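Hand-Held Gripper Comparison: Frequently Asked Questions
Last updated Oct 12, 2025

These are the questions we get about the Ondach gripper comparison, answered in the order they tend to annoy us. If yours is missing, use the contact form and wait for the November update.

What are you comparing?

Finger pads, mostly. The hand-held grippers stay the same and the pads get swapped: the Ledasmont pad, which is soft and grabs everything, and the Tveit pad, which is firmer and has opinions. We also compare cameras and trigger feel, but the pads decide most of the results and all of the arguments.

Why hand-held? Isn't the point to have an arm?

Eventually. An arm costs more, takes longer to set up and stops for reasons it keeps to itself. With a hand-held tool you can try a pad on a dinner table before lunch and know by dessert whether it deserves a place on the arm. Anything that fails in a human hand has never yet improved by being bolted to a motor.

Why tableware?

It's cheap, it's in every house, and it's hard to pick up. Forks are easy, spoons are slippery, and chopsticks are thin, round and keen to roll. The vendor demos we've sat through favor foam cubes. We have nothing against foam cubes, but we've never had to set a table with them.

What does the chopstick test involve?

Two grippers, one tray, and chopsticks. One tool takes the stick near one end, the other works near the far end, and the stick has to come out of the tray and be laid down with the rest of the utensils. The two operators may talk to each other. It rarely helps.

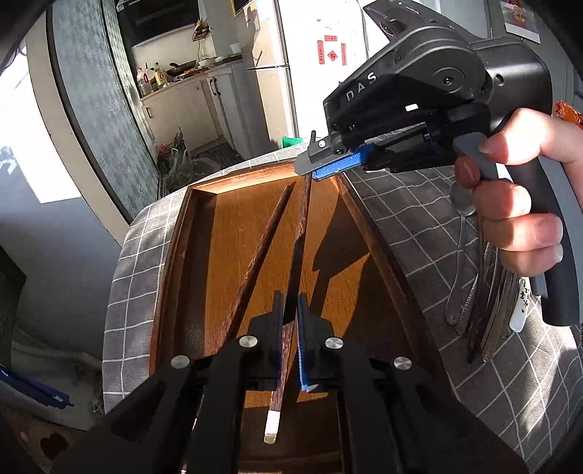
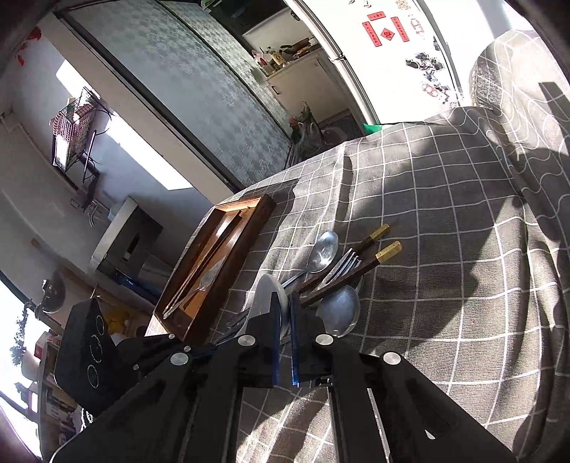 How do you score it?

A run is scored out of 6. You lose a point for a drop, a point for a regrip, and a point if the stick twists in the jaws by more than we can politely ignore. Touching anything else on the table costs 2. Nudging the tray costs nothing, or we'd all be in negative numbers.

Does light matter?

More than we'd like. Direct sun and hard shadow are rough on a camera that sits right behind the fingers, and the exposure has to pick a side. We test with the curtains open anyway – kitchens have windows, and a setup that only works in a dim lab is a setup for a dim lab.

Which pad is better?

Ledasmont for thin things, Tveit for anything with weight. On chopsticks it isn't close: the softer pad gives a little and holds the stick straight, while the firmer one lets it pivot like a compass needle. On a full plate the softer pad sags and you start reconsidering your choices.

How long do pads last?

We swap them at 2,000 grasps whether they look tired or not. The soft ones usually look tired well before that. Wipe them down between sessions, and please don't use dish soap with lotion in it. We have done this so you don't have to.

What about the Dandow controller?

It's on the list for the arm trials. So far we can report that it arrived, that it turns on, and that the manual is mostly about not getting it wet.

Can I use my own utensils?

Yes, but log what they are. Lacquered sticks and bare wood behave very differently, and metal ends change the balance enough to matter. "Chopstick, brown" is not a log entry, though we've received plenty.

Can I borrow a set?

Pads, yes. Grippers, no. The last loan came back with all its screws, just not all of them in the gripper.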